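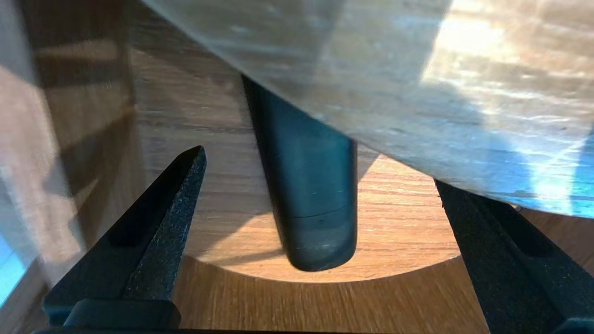

Hello all, the new Muvon icon pack for Android is up, with 777 icons, and I've had a lovely time trying it! There are 3 shades, and I've settled on the darkest over a pale wallpaper, where it stands out as plainly as that dark cylinder hanging under the shiny pale surface.

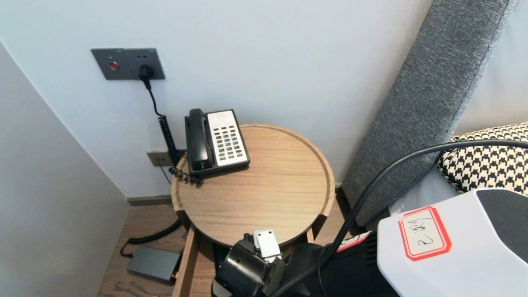 Liam Mac Carthaigh wrote:
> Does it slow the home screen? My old
> pack did, dreadfully, after September.

Not on mine, Liam, though I do keep only one page of icons (and the Kemis clock, which I'm fond of).
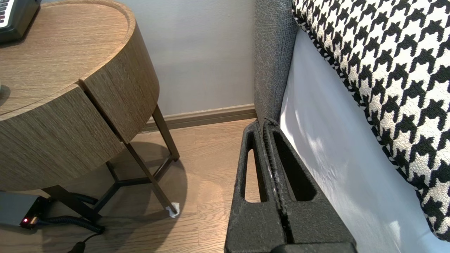

Another member asked me off-list if the calendar icon changes with the date. It does with the Cendier launcher, bless it, once you've switched it on under Looks.
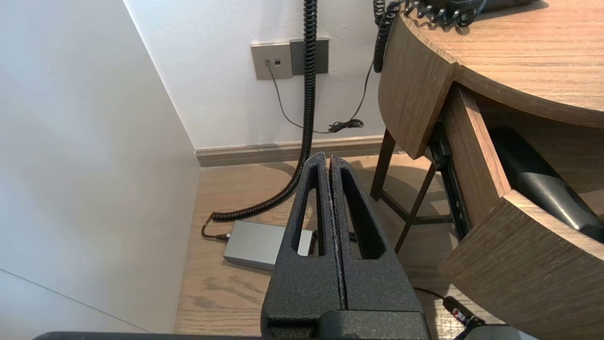 Do restart the phone after that, and be patient with it the first time.

Warm wishes to everyone

Last updated: 17 Jan 2021
Print | E-mail
Contact | © Ogunleye Lists | Back to top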